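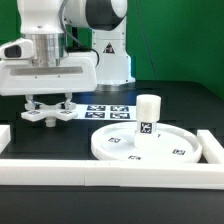
Unit 4 Handout: Small Business Inventory

Read this before the February workshop. Bring a calculator and your copy of the Luvus worksheet.

1. What counts as inventory

Inventory is anything a business holds to sell, plus the materials it will use up in making what it sells. A delivery van is not inventory for a bakery. Flour is. So are the empty boxes the cakes go home in, though many small shops leave them out of the count and wonder later why the numbers are off.

2. Reorder point

The reorder point is the stock level at which you place a new order. To find it, multiply daily use by lead time in days, then add safety stock.

Ciltis, a candle shop, uses 40 jars a day. Its supplier, Enadetti, takes 50 days to deliver because the jars come by sea. That gives 2000 jars. The owner wants a safety stock of 1000, so the reorder point is 3000 jars. When the shelf count drops to that number, the order goes out.

Common mistakes:
- Counting lead time in working days but daily use over the whole week
- Forgetting jars already on order
- Setting safety stock once and never looking at it again
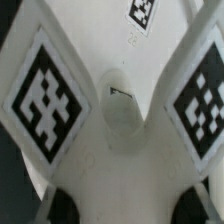
3. Periodic and perpetual counts

A periodic system counts everything at set times, usually the end of a month or quarter. It is cheap, but between counts you are guessing. A perpetual system updates the record with each sale and delivery. You still need a physical count now and then — goods get broken, stolen or put on the wrong shelf.

4. Practice problem

Fawzy sells 70 bags of potting soil a day. Lead time is six days and safety stock is 80 bags. Find the reorder point. Then work it again with a lead time of nine days. Show each step and label your units.

5. For next time

Finish the problem above and read the section on FIFO and LIFO. Write down one question about costing methods. We will start with those, then move on to shrinkage.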